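Search the forum Search Advanced
Pleddale Community Boards > Food & Kitchen > Snack table, what are we keeping?
Reading time: 2 min

gwenllian_p wrote:
OK so the snack table in the back room has gotten out of hand again and I said I'd sort it before the next game night. I have 5 different opinions in my inbox already, so please just put it all in one thread! My plan is boxes flat on the bottom, small boxes on top, anything in a bag goes in a tub with a lid. I'd also like us to stop buying the giant assortments, but I know that's going to be a fight.

nerys_prosser wrote:
It is going to be a fight, yes. The wafer rolls are the only thing my kids will eat between rounds. I got 2 boxes in August and they were gone in one evening.

gwenllian_p wrote:
I don't mind the wafer rolls! I mind the size of the box. It takes up half the shelf and then someone stacks nine other things on it and the corners go. See for yourselves.

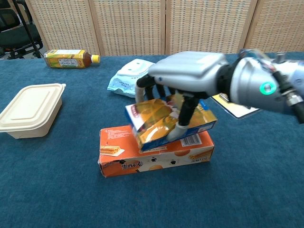 Posted by gwenllian_p | 21 November 2020 | Food & Kitchen

So the big orange one is the wafer rolls, and the little blue, white and yellow one on top is the baked snacks. The corners on the orange box are a bit worn already. And there's a crumpled bag at the back, the light blue and white one. If that was yours, please come claim it or I'm tossing it. The cream container on the left has a lid that shuts, so that's the kind of thing I want for anything loose.

becawogan wrote:
Not my bag, for the record. I'm a box person.

I disagree about the stacking though. If you put the small boxes on top of the big one, everybody has to lift them off to get at the wafers, and then they end up all over the table. Stand the orange box on its long side, like a book. You lose way less shelf and the pictures face out, so people who can't read the writing on it (me) still know what's inside.

gwion_o wrote:
Quoting becawogan: "Stand the orange box on its long side, like a book."
Tried this at home with a cereal box, ended up with crumbs. Wafer rolls snap if you look at them wrong. Flat is right. Gwenllian is right. I can't believe I'm typing that.

becawogan wrote:
Cereal isn't wafers, Gwion.

gwion_o wrote:
Wafers are worse!!

nerys_prosser wrote:
Can we keep the teal cloth on the table at least? Last time somebody took it off to shake it out and it spent a month in a trunk. I like it, it stops the boxes sliding around, and dice don't bounce off onto the floor.

gwenllian_p wrote:
Cloth stays. I love that cloth. It does hang on to crumbs like crazy, so whoever is last out gives it a go with the little vacuum, please and thank you.

venla.lahtinen wrote:
Hi all, I'm newish, hope it's ok to jump in. We had the same trouble at my old club and what worked was one lidded tub per kind of snack, salty and sweet, and the cardboard went straight into recycling when we got home from the store. No boxes on the table whatsoever. You do lose the ingredients list, so we cut that panel off and taped it inside the lid. My son has a nut allergy so I was pretty strict about it.

nerys_prosser wrote:
Oh, the panel in the lid is smart. I'm in for that.

becawogan wrote:
Fine for the loose stuff, but I still want the boxes. Half the fun is picking from the box. I spent $38 on snacks for the last one and I'd like to see them looking nice for five minutes.

gwenllian_p wrote:
Welcome Venla! I'm stealing the lid idea. Let's say tubs for anything opened, boxes stay until they're opened, big ones flat. Beca, you can stand one box up as a test and Gwion can count the broken ones.

gwion_o wrote:
Gladly. Bring a dustpan.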